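Textile Care and Home Laundering
Handout 7: Water, Detergent and the Wash Cycle
Prepared by Lorraine Bellamy

This handout goes with the second half of the unit on fabric care. Read it before the lab session and bring your fiber chart from Handout 6. The chapter on dry cleaning is not covered and will not be on the final.

What washing does

Soil sits on cloth in different ways. Some of it is loose, such as dust and sand, and plain water with movement will carry it off. Some of it dissolves, such as sugar, salt and sweat. The rest is held by oil or fat, and water alone does little to it. Most everyday dirt is a mix of all of these, and a shirt collar is a good case to think about: skin oil holds the dust, and the dust is what you see.

Four things work on soil during a wash. They are chemistry (the detergent), mechanical action (the rubbing and dropping of the cloth), temperature and time. If you cut back on one, you have to add to another to get the same result. A cold wash usually runs longer for this reason. Older books show the four as slices of a circle, and you may draw it that way if it helps you remember.

Top loaders and front loaders

A top loader with a center post fills the tub and moves the clothes through the water. A front loader uses less water. Its drum turns on a level or nearly level axis, so the load is lifted and falls back on itself, and the fall does most of the mechanical work. If the drum is packed tight, the clothes ride around as one lump and the fall is lost. If there is very little in it, the load may bunch on one side and the machine will have trouble spinning.

The door has to seal, and the seal is a ring of rubber at the mouth of the drum. Lint, hair and water collect in its fold. Leave the door open between loads where there are no small children or pets about, and wipe the fold out by hand. 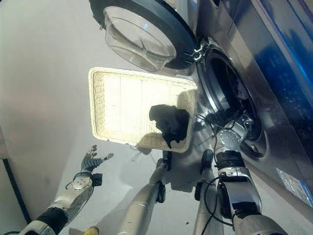
Sorting

Sort by color first, then by fabric, then by how dirty the items are. Darks go together. New dark cotton gives off loose dye for the first few washes and should be done alone or with other darks you do not mind changing a little. Sort out anything that sheds lint (towels, fleece) from anything that catches it (corduroy, most dark synthetics).

Close zippers and hooks. Empty pockets. Turn printed shirts and dark jeans inside out — the wear from rubbing then falls on the side that does not show.

Hard and soft water

Water picks up calcium and magnesium as it passes through rock. Water with a lot of them is called hard. True soap reacts with these minerals and leaves a gray film, known as soap curd, which clings to cloth and to the inside of the machine. Detergents were developed partly to get around this, and they mostly do, but hard water still uses up part of the dose before it reaches the soil.

In the worked problem we use the town of Ibarra, where the supply is hard, and the town of Nakia, where it is soft. Both households wash the same load with the same powder. The Ibarra household needs the larger dose. If the Nakia household used the Ibarra dose, it would have too many suds, and in a front loader suds cushion the fall of the clothes and are hard to rinse out. Stiff towels are often blamed on too little softener when the trouble is leftover detergent.

What is in a detergent

Surfactants are the main part. One end of the molecule is drawn to water and the other end to oil. They gather around a bit of grease, loosen it and hold it in the water so it can drain away.

Builders tie up the hardness minerals so the surfactants are free to work.

Enzymes break down certain soils. Protease acts on protein (blood, egg, grass), amylase on starch and lipase on fat. They are proteins themselves and are spoiled by too much heat. Do not use protease products on wool or silk, which are protein fibers.

Bleaching agents are found mainly in powders. Oxygen bleach is safe on most colors. Chlorine bleach is sold separately and must never be mixed with ammonia or acids, including vinegar.
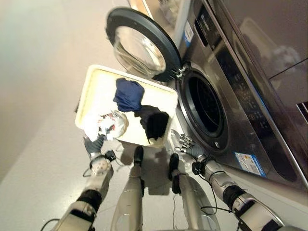 Optical brighteners do not clean anything. They absorb ultraviolet light and give back blue light, so a yellowed cloth looks whiter in daylight. Under some indoor lamps the effect nearly disappears. They can also shift the shade of cream or unbleached cloth, and a detergent without them is the better choice there.

Temperature

Go by the care label. The number in the washtub symbol is in degrees Celsius and is a maximum. Sixty is common on white cotton sheets and towels. Many everyday clothes do well at much lower settings with a modern detergent. Blood and egg should be rinsed in cold water first, since heat sets them.

Wool shrinks from heat and movement together. The scales on the fiber catch on each other and will not let go again. A gentle cycle turns the drum less often and more slowly for that reason.

Rinse and spin

The rinse removes detergent and the soil held in it. The spin removes water, and every bit taken out here is less work for the dryer or the line. High spin speeds crease synthetics badly. Take the load out soon after the cycle ends and shake each piece once. 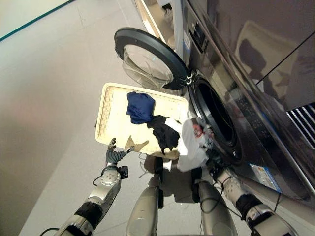
Fig. 3. Front loader with the door open; control panel along the top.

For the lab

Bring 2 pieces of white cotton cut from the same old sheet. Stain both with the same cooking oil, let them stand overnight, and label them in pencil on a corner. One will be washed in plain water and the other with detergent, both at the same temperature. Write down what you expect before you start.

Review pages are due January 21, 2022.

Comments

Riet Michiels
Is the dose in the Ibarra problem for a full load or a half load? The answer I get changes a lot.

Lorraine Bellamy
Full load for both towns. I will add that to the sheet.

Dénes Sárközi
My powder only gives doses for soft, medium and hard. Where do I find out which one I have?

Lensa Abdella
Your water company should be able to tell you. Mine had it on their website under water quality.

Waltraud Schnyder
The part about stiff towels was useful. I cut my dose and ran them through an extra rinse, and they came out softer.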